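3 Ordnung auf gemeinsam genutzten Arbeitsflächen

3.1 Ablage ohne Absprache

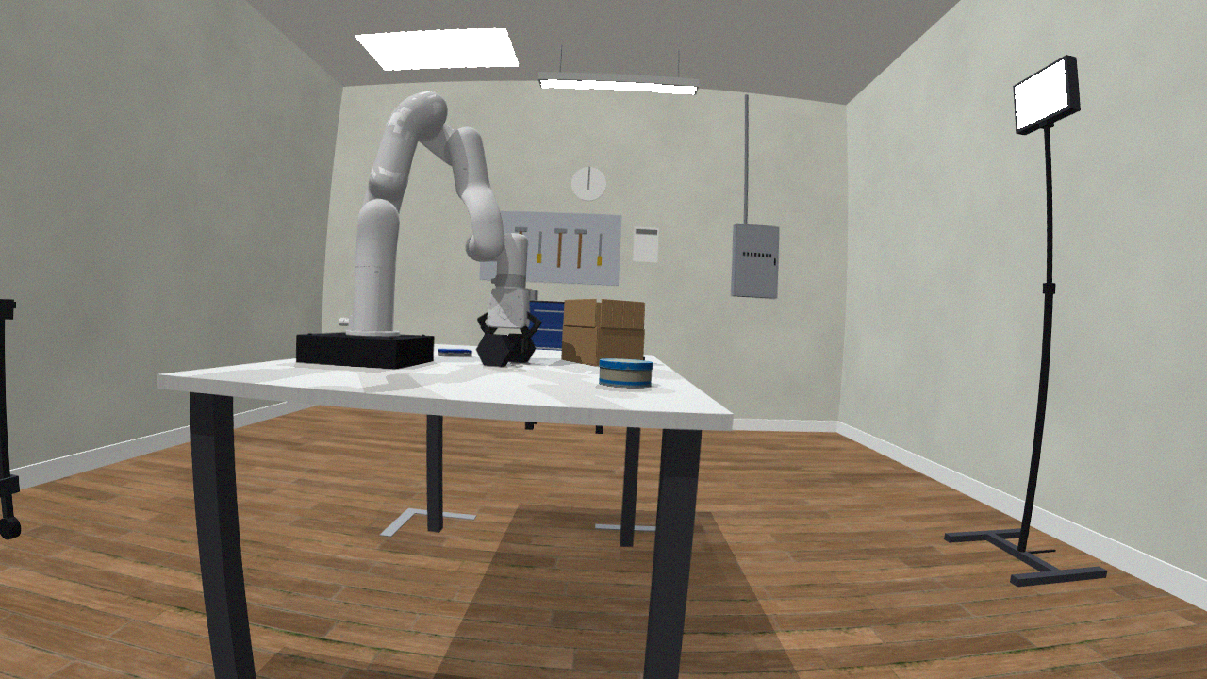
Abb. 3: Tischfläche mit mehreren kleinen Gegenständen, darunter eine dunkelblaue Schachtel mit dünnen weißen Querstreifen (gerenderte Ansicht).

Geteilte Arbeitsflächen werden in der Literatur zur Büroorganisation meist unter dem Gesichtspunkt der Auslastung behandelt. Gefragt wird, wie viele Personen auf einen Tisch kommen und wie lange er am Tag belegt ist. Was auf den Tischen liegen bleibt, wenn die Nutzenden wechseln, kommt dagegen nur am Rande vor. Akpan hat dafür den Begriff der Restablage vorgeschlagen. Gemeint sind Gegenstände, die weder weggeräumt noch in Gebrauch sind und deren Zugehörigkeit für Dritte nicht erkennbar ist. Wir übernehmen den Begriff, fassen ihn aber enger und rechnen fest zugeordnetes Material, etwa beschriftete Ordner oder Namensschalen, nicht dazu.

Die Beobachtungen stammen aus zwei Standorten. In Kiltach teilt sich eine Planungsabteilung einen Großraum mit langen Tischreihen, in Warnley arbeitet eine kleinere Gruppe in einem umgebauten Lagergebäude mit Einzeltischen. Beide Standorte hatten die feste Platzzuordnung im Januar aufgegeben. Insgesamt wurden 21 Personen befragt, die Mehrzahl davon in Kiltach. Die Gespräche fanden am Arbeitsplatz statt, in der Regel am späten Vormittag, weil zu dieser Zeit die erste Wechselphase abgeschlossen ist. Bukola Akpan führte die Interviews in Warnley, Fung-ping Yeh diejenigen in Kiltach. Die Transkripte wurden anschließend getauscht und jeweils von der anderen Person kodiert.

Ein erster Befund betrifft die Größe der Gegenstände. Liegen bleibt vor allem Kleines und Flaches: Deckel, Untersetzer, Notizblöcke, leere Schachteln. Größere Dinge werden entweder mitgenommen oder an die Wand gestellt. Die Befragten in Kiltach begründeten das mit dem Aufwand. Einen Deckel hebe man nicht eigens auf, um ihn zum Schrank zu tragen, einen Karton schon, da man sich sonst an ihm stoße. Eine Sachbearbeiterin formulierte es so: "Was mich beim Schreiben nicht stört, das sehe ich nach einer Stunde nicht mehr." Ähnliche Aussagen finden sich in beiden Teilstichproben und unabhängig vom Dienstalter.

Ein zweiter Befund betrifft die Lage auf der Fläche. Restablage sammelt sich an den Rändern und in den hinteren Ecken, also dort, wo Tastatur und Unterarme nicht hinreichen. Gerät ein Gegenstand doch in die Mitte, wird er vom nächsten Nutzer verschoben, aber selten entfernt. Diese Verschiebungen folgen keiner Regel, die den Beteiligten bewusst wäre. In den Gesprächen wurde das Schieben meist erst auf Nachfrage erwähnt und dann als Selbstverständlichkeit abgetan. Uns erscheint es dennoch wichtig, denn es erklärt, warum dieselben Dinge über Wochen auf einem Tisch bleiben können, obwohl jede befragte Person angibt, ihren Platz am Ende des Tages geräumt zu haben. Geräumt heißt in diesem Sprachgebrauch offenbar: von den eigenen Sachen befreit.

Hinzu kommt eine gewisse Scheu vor fremdem Eigentum. In Warnley gilt seit der Umstellung die Regel, dass unbeschriftete Gegenstände nach Feierabend in einen Sammelkasten neben der Teeküche gelegt werden dürfen. Genutzt wird der Kasten kaum. Mehrere Befragte gaben an, sie wollten niemandem etwas wegnehmen, auch wenn sie den Gegenstand selbst für wertlos hielten. Andere verwiesen auf den Weg zur Teeküche. In Kiltach gibt es keinen solchen Kasten, und die Menge der Restablage unterscheidet sich nach unserem Eindruck nicht wesentlich. Eine Messung haben wir nicht vorgenommen -- das Erhebungsraster war auf Gespräche ausgelegt, und eine regelmäßige Begehung der Räume hatte der Betriebsrat in Kiltach abgelehnt.

3.2 Einfluss der Oberfläche

Beide Standorte verwenden unterschiedliche Tische. In Kiltach stehen Modelle der Reihe Trullura mit heller, glatter Platte, in Warnley ältere Tische von Munteanu mit dunklem Furnier und umlaufender Kante. Die Befragten in Kiltach nahmen liegen gebliebene Dinge häufiger als störend wahr. Das deckt sich mit der Erwartung, dass sich dunkle oder farbige Gegenstände von einer hellen Fläche stärker abheben. Weggeräumt wurden sie nach den Selbstauskünften trotzdem nicht häufiger. Wahrnehmung und Handlung fallen hier auseinander, und wir halten es für verfrüht, aus der Wahl der Tischplatte eine Empfehlung abzuleiten.

Anders verhält es sich mit der Kante. In Warnley berichteten drei Personen, sie stellten Tassen und Schachteln gern an die erhöhte hintere Kante, da von dort nichts hinunterfalle. Die Kante wirkt damit als Ablagehilfe, die vom Hersteller vermutlich so nicht vorgesehen war. Auf den glatten Platten in Kiltach übernimmt der Monitorfuß diese Rolle. Dort liegen Stifte, Klammern und Klebezettel, häufig auch Visitenkarten ehemaliger Projektpartner. Ein Befragter hatte an seinem bevorzugten Platz einen Kalender aus dem vorletzten Jahr gefunden und ihn, wie er sagte, aus Gewohnheit umgeblättert.

3.3 Einordnung

Die Ergebnisse sprechen dafür, Restablage als Folge fehlender Zuständigkeit zu betrachten. Mangelnde Sorgfalt allein erklärt sie nicht, denn auch Personen, die ihren Bereich nach eigener Aussage gründlich räumen, lassen fremde Gegenstände stehen. Offen bleibt, ob sich das Verhalten ändert, wenn ein Tisch über längere Zeit von derselben kleinen Gruppe genutzt wird. In Kiltach gab es zwei Tischreihen, für die sich informell feste Gruppen gebildet hatten. Die dort Arbeitenden schilderten klarere Absprachen, etwa zum Umgang mit Ladekabeln und Geschirr. Die Zahl der Gespräche reicht jedoch nicht aus, um daraus mehr als eine Vermutung zu gewinnen.

Einschränkend ist außerdem festzuhalten, dass sämtliche Angaben auf Selbstauskünften beruhen. Das Thema Ordnung ist sozial besetzt, und es liegt nahe, dass eigene Nachlässigkeiten seltener genannt wurden als fremde. Yeh hat in der Kodierung deshalb zwischen Aussagen über sich selbst und Aussagen über andere unterschieden. Die Auswertung dieser Unterscheidung folgt in Abschnitt 4.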